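Unit 3: Moisture movement in solid timber
Starnurgate Workshop Course, Materials strand
Handout revised 10 November 2018

3.1 Terms

Moisture content (MC) is the mass of water in a piece of timber divided by the oven-dry mass of the same piece, given as a percentage. The divisor is the dry mass, so values above 100 per cent are possible in green timber and should not be treated as errors.

Free water sits in the cell cavities. Bound water sits in the cell walls. On drying, free water leaves first. The point at which the cavities are empty and the walls are still full is called the fibre saturation point. Above it, a change in MC alters the weight of a board but has almost no effect on its size. Below it, the board shrinks as it dries and swells as it takes water up again.

Equilibrium moisture content (EMC) is the value a board will settle at if temperature and relative humidity are held constant. Indoor conditions are never constant, and a board in use follows the EMC with a delay. Thick sections lag behind thin ones. A surface finish slows the exchange and does not stop it.

3.2 Direction of movement

Timber moves by different amounts in three directions. Tangential movement (along the growth rings) is the largest. Radial movement (across the rings) is commonly near half of it. Longitudinal movement (along the grain) is small enough to be left out of furniture calculations.

For a table top the first step is to establish which way the grain runs. The width is always measured at right angles to the grain, whatever the outline of the top. On a top with curved ends, use the widest point across the grain.

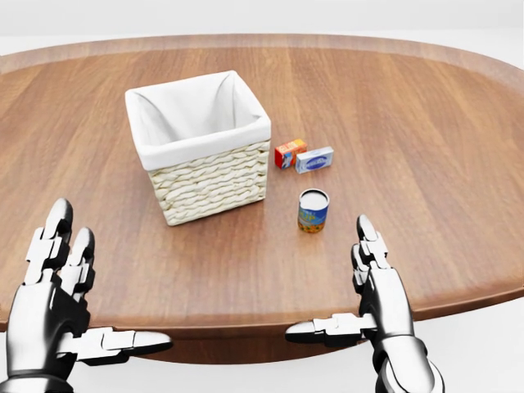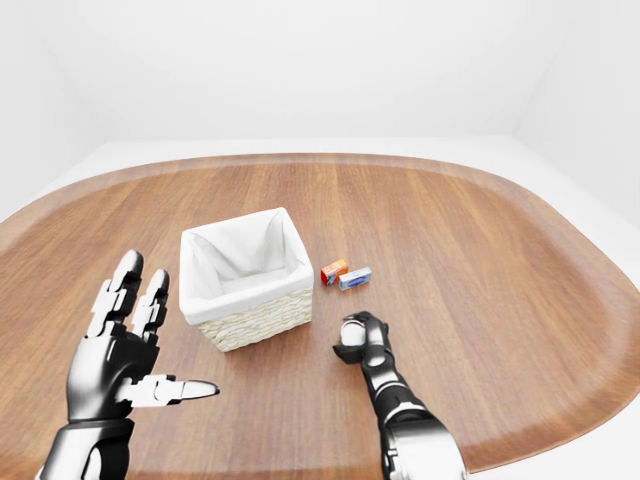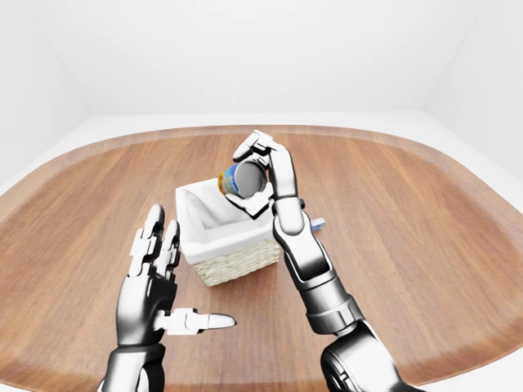
Table tops with visible grain and a curved outline.

3.3 Calculation

The working formula for this unit is

change in width = width x coefficient x change in MC

where the coefficient is the fractional change in width for a one per cent change in MC. Use the tangential coefficient for flat-sawn boards and the radial coefficient for quarter-sawn boards. For mixed stock use the tangential figure, which gives the safer result.

Worked case. A flat-sawn panel is 400 mm wide at 12 per cent MC. It is moved to a heated room and settles at 8 per cent. The coefficient given is 0.003.

change in width = 400 x 0.003 x 4 = 4.8 mm

The final width is 395.2 mm. A second panel, 300 mm wide and otherwise identical, loses 3.6 mm. Note that the length does not enter the calculation.

3.4 Fixings

A top screwed rigidly to its rails cannot move and will split or cup. Permitted methods for the assessed piece are slotted screw holes, wooden buttons in a grooved rail, and metal shrinkage plates. Slots must run across the grain. Fix the top firmly at the centre of its width and let both edges travel. Where one edge has to stay in line, fix at that edge and allow the full movement at the other.

3.5 Exercises

1. Calculate the change in width of a flat-sawn board 118 mm wide, drying from 11 to 9 per cent MC, coefficient 0.003.
2. Repeat with a radial coefficient of 0.0015 and comment on the difference.
3. Sketch a button fixing and mark the direction of travel.

Written answers are due in February. The meter readings for the practical are taken in the Widmer room. Bring your own notebook.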